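Setting a kids' table with plastic plates on a glossy white top – how do you keep it looking nice?

Posted by Marlina Hidayat in Table & Kitchen
December 31, 2018

Hi all, long-time reader, first time I've had to ask something. We got a glossy white table for the back room in June and I love it, but I'm stuck on what to do with it when the kids eat there. Up to 14 people come through on a big day and the little ones get their own table, so it's plastic everything. I've got purple plates (more of a lavender), a couple of mugs in other colors, and those little striped pumpkins that have been out since fall because I can't bring myself to put them away.

My problem is it never looks "set." It looks like I dropped things on a table and walked off. Everything slides, too – one bump from an elbow and the plate is over by the wall. I don't want a full tablecloth because then why did I buy the table? And placemats leave a sort of haze on the shine that I end up rubbing at for ages.
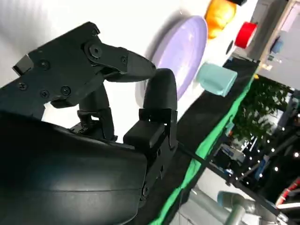
Can plastic plates go straight on a glossy table without a placemat?
Cold food is fine straight on the table, but put something under the plate if the food is hot, and wipe the bottom of the plate first so grit doesn't scratch the finish.

That much I got from my sister-in-law, and she's usually right about this stuff. What I'm really after is the arranging part, plus anything that stops the sliding. Thanks in advance!

Yanti Santoso

Oh I have opinions on this one! I've had a white table for years and I fought with it the whole first winter. What fixed it for me was starting with the plate and letting everything else follow. Put the plate down where the kid will sit, a couple of inches in from the edge, and then the mug goes up and to one side, handle pointing out so a small hand can find it. Don't line things up in a row. On a white table a row looks like a store shelf (mine did, anyway).

For your pumpkins, try 2 of them, one on each side of the plate, instead of a whole pile in the middle. Striped ones are great for this because you've got the orange and the cream and they look good with purple. I would never have put orange with purple until my daughter did it, and now it's how we do it every time.
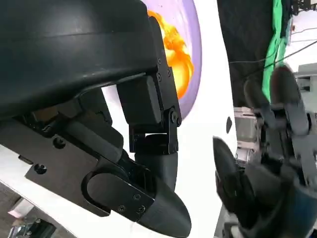
Lavender rim, with hands in the way.

Sliding: get the clear stick-on bumpers people use on cabinet doors. 4 little ones under each plate, near the outside of the base. Mine are from a pack called Pestent and they've been through the sink plenty of times, though I do lose one now and then and find it on a sock. Hand wash only once they're on. My husband ran one plate through the dishwasher and the bumpers ended up in the filter – not a fun evening.

The other thing is leave some white showing! I used to fill every inch because an empty spot made me nervous, like I'd forgotten something. Kids need that room for their elbows and for whatever toy came to dinner.

Kamarul Pattinasarany

just use a tray. one per kid, done. you carry it to the sink after

Suryani Sopacua

I'm mostly with Yanti, but I'd skip the bumpers and cut circles out of the grippy shelf liner, a bit smaller than the base of the plate so you can't see them. A roll of the Neston one does about 20 circles and when they get gross you toss them. Lift the plate to move it, don't drag, or the liner bunches up and then you've got a wobbly plate and a crying kid.

On the haze, it's most likely coming off rubbery placemats. A barely damp cloth with one drop of dish soap, then a dry one right after. Go easy on spray polish, because it makes the top even more slippery and you're back where you started. I also check it with the overhead light on, since a shiny white top shows every smear under a light and hides them all in daylight.

For color, I like three and then stop. Purple plate, orange pumpkins, and a blue-green mug is plenty. If the mugs don't match each other, fine, the kids fight over them either way.

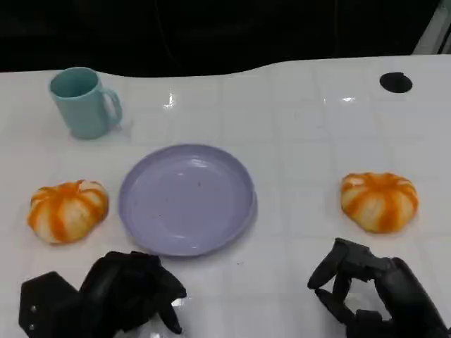
Teal mug, lavender plate, and a striped pumpkin on either side.

One more thing on the pumpkins. If yours are real, turn them over and feel the bottoms before you put them back out. I had one go soft on a shelf and the ring it left took me two tries to get off. If they're fake, ignore me, and leave them out till spring if you want to. I do.

Marlina Hidayat

Thank you both (and Kamarul, I do own trays, I just hate where they live). I'm going to try the shelf liner first because I already have half a roll under the sink. And I moved the mug handle like Yanti said and it's such a dumb little thing but it already looks better. Will report back on the sliding!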